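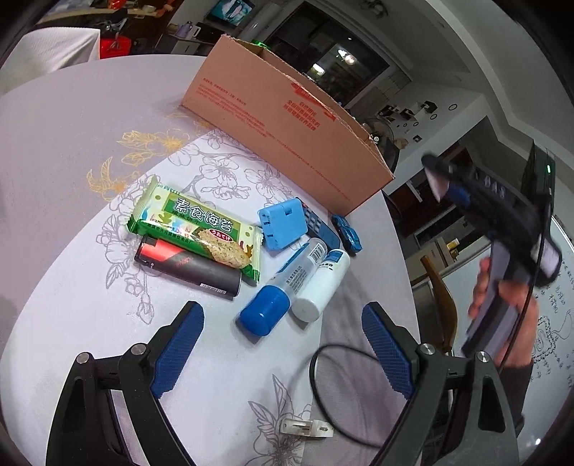 Der Klebestift

Drucken | Per E-Mail senden

Stela Neagu glaubte dem Protokoll kein Wort. »Störung quittiert, Ursache behoben, Betrieb fortgesetzt«, stand da, und darunter das Kürzel von Montoya, das inzwischen unter allem stand.

»Welche Ursache?«, fragte sie.

Ruairí Hennessy hob den Kopf nicht. Er saß seit dem Mittag über den Kurven, und der Kaffee neben ihm hatte eine Haut bekommen. »Greifkraft zu hoch. Sie haben den Grenzwert gesenkt.«

»Der war vorher auch schon gesenkt.«

»Dann eben noch mal.«

In Skultusby hatte die Anlage im August zum ersten Mal nicht losgelassen. Ein Klebestift, ausgerechnet. Die Finger hatten sich um die Hülse geschlossen, sauber, wie tausendmal vorgeführt, und dann war der Befehl zum Öffnen gekommen, und die Finger hatten weiter gedrückt. Im Bericht hieß das »verzögerte Freigabe«. Die Frau, deren Daumen dazwischen gewesen war, kam im Bericht als »Bedienperson« vor und im zweiten Absatz gar nicht mehr.

»1.000 Griffe vorgezeigt, von Hand, von geübten Leuten«, las Stela vor. »1.000 Griffe nachgemacht. Und wie oft hat jemand gezeigt, wie man loslässt?«

»Loslassen ist in jedem Griff mit drin.«

»Wo? Zeig mir die Stelle.«

Er spulte. Ein Tisch mit Decke, darauf Kram, wie er sich in jeder Wohnung ansammelt, eine Fernbedienung, eine Tube, ein Spielzeugauto. Das Verfahren war ihr immer verdächtig gewesen. Man gab Menschen zwei Finger an einem Griff in die Hand und ließ sie aufräumen, und am Ende behauptete einer in Gonden, die Maschine habe nun verstanden, was Aufräumen sei.

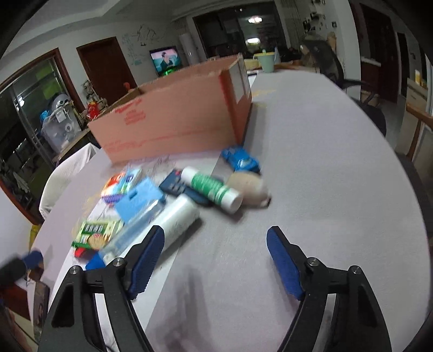

»Da«, sagte Ruairí. »Offen.«

»Offen, ja. Vor dem Griff oder danach?«

Er spulte zurück, dann vor, dann wieder zurück. Die Zahlen am Rand liefen mit, 300, dann 800, und sprangen bei 800 auf null.

»Was ist das?«

»Schnitt«, sagte er. »Sie kürzen die Aufnahmen. Sobald der Gegenstand liegt, ist die Aufgabe erfüllt.«

»Und das Öffnen?«

Er antwortete lange nicht. Draußen fuhr der Lieferwagen aus Skirnness auf den Hof, mit den nächsten beiden Armen, neu lackiert, wie man hörte, und mit demselben Programm.

»Das kann auch Zufall sein«, sagte er schließlich. »Ein paar Aufnahmen. Du suchst etwas, also findest du es.«

Das stimmte, und es ärgerte sie. Sie hatte schon beim Förderband recht haben wollen und nicht recht gehabt, und Montoya hatte es nicht vergessen. Sie ließ sich die Liste geben, jede Aufnahme, ungekürzt, falls es die ungekürzten noch gab. Ruairí meinte, die würden nach der Abnahme gelöscht. Platzgründe.

»Wer hat das entschieden?«

»Steht im Protokoll.«

Natürlich stand es im Protokoll. Sie unterschrieb den Lieferschein nicht. Der Fahrer zuckte mit den Schultern, stellte die Kisten trotzdem unter das Vordach und fragte, ob er wenigstens einen Stempel haben könne. Stela ging hinein, um den Schlüssel für das Tor zu suchen, und hörte Ruairí am Telefon sagen, nein, heute werde nichts angeschlossen, auch morgen nicht, und ja, er wisse, wie spät es sei.

Weitere Erzählungen
Nachtschicht in Gonden
Die Waage zeigt null
Post für Skirnness
Der Mann vom Förderband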